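Speaker notes - "Pouring is a two-handed job"
Hina Niazi, with Ibrahim Olatunji
Slot is 18 minutes plus questions. Slides advance by hand, so don't wait for the clicker.

1. Opening

Good morning, thanks for coming to the early session! Start with the question straight away, before the title slide has been up too long: how would a robot know which cup you mean?

Let people think about it for a second. Then say: we work on learning from human video, head-mounted cameras, ordinary homes and ordinary dishes. Our method is called Nino. It takes a stretch of first-person video and predicts which object the hands are going to serve next, and it does that from the hands and the tool together. The result I'm most excited about today is that the second hand, the one everybody treats as a helper, carries a lot of the answer.

Credit Ibrahim here, early. He wrote the labeling tool and most of the contact code, and he's in the room, so point at him.

2. What the problem looks like

Before any numbers I want the room to look at a real view from the data for a bit. One gold teapot, a shiny marble table, and small clear glasses spread out on both sides of a seam. Right hand on the loop handle, left hand against the body of the pot. Give them a few seconds of quiet.

Then ask them to find the rims of the glasses. It takes a while even for a person! Clear glass on a white, glossy surface is close to a worst case for a detector, and the lamps put bright spots on the tabletop that look more like objects than the glasses do. Our first detector loved those bright spots. It gave them boxes with great confidence.

Follow the spout with your finger on the screen, up and to the left, toward a glass. That direction is the thing we want the model to use.
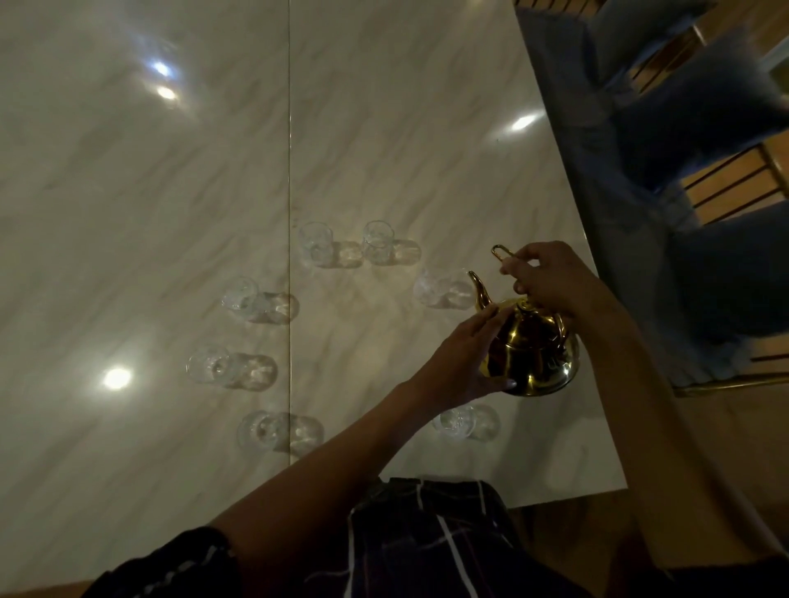
3. The method in plain words

Keep this part slow. People from the planning side will be here and they don't all read vision papers.

Step one, we find the hands. This is the easy part now, off-the-shelf trackers do it well, even with long sleeves.

Step two, we find the tool by looking between the hands. We don't search the whole picture for a teapot. If two hands are closing on the same small region, whatever is there gets treated as held, and we fit a rough axis to it. For a teapot the axis ends at the spout tip.

Step three, we score places on the table. Each candidate gets a score from the tool axis, a score from the detector, and a score from how the supporting hand is placed. The weights are learned. The candidates can be very faint, which is the whole point - a glass the detector barely believes in can still win if the pot is aimed at it.

Training data: 1,000 short clips, labeled by hand in the Prinitz tool. Each clip has one label, the target cup, marked on the last view before any pour begins. Mention that labeling was the slow part and that Ibrahim rewrote the interface twice.

If someone asks about depth: no depth sensor, color video only. We tried estimated depth and the glass made a mess of it.

4. The left hand

My favorite slide. Don't rush.

We had assumed the hand on the handle would tell us nearly everything. It lifts, it tilts, so it should know where things are going. Then Ibrahim ran the test with each hand masked out in turn, and masking the supporting hand hurt more. I made him run it again with a new split and it came out the same way.

Our reading is this. The handle on this kind of pot is a thin wire loop, and a loop lets the body swing. The grip up there looks much the same wherever the spout is pointing. The fingers on the side of the body are what fix the direction, so their placement tells you more about the target.

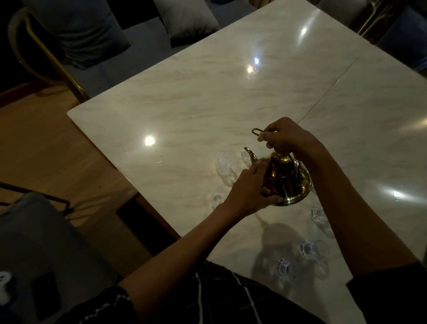
So when the axis estimate is poor, say the spout is washed out by a highlight, the model can lean on the fingers against the pot and still come up with a sensible guess. That surprised me, and I spent a very happy week in March just scrolling through cases. Also worth saying: the glasses here stand fairly close together in places, so a small error in direction is enough to pick the wrong neighbor. A method that only knows "somewhere on the left" is no help to a robot holding hot tea.

5. Numbers

One slide, two bars, no table.

With both hands and the tool axis, Nino picks the right cup in 70 percent of the held-out clips. Taking out the supporting hand costs 11 points. Say both out loud, the bars are hard to read from the back.

Be clear about what the figure covers. Held-out means new people and new rooms. It doesn't mean new tools. Every clip in that set uses a pot with a spout, and we haven't shown anything for jugs or bottles yet.

6. Where it fails

Reflections, still. The polished pot shows the room and the table back at you, and the axis fit sometimes grabs a dark streak on the body and follows it.

Glasses in the shadow of the arms. The arm shadow changes the contrast and the detector score drops to almost nothing. The hand score rescues some of these and misses plenty.

People who change their mind halfway. I have no fix for that, and I'd love to hear from anyone who does.

7. What's next

We're moving to the two-arm setup at Girkedora over the summer. Plan is to start with water, plastic cups, and a pot we don't mind dropping. The Kaczmarczyk group has offered their jug clips, so the spout question should get a proper test.

Code and the labels go up together once the readme is finished (Ibrahim, that one's mine, I know).

Leave the contact slide up during questions. If it's quiet, ask the room who has worked with transparent objects and what they'd try on the shadow cases.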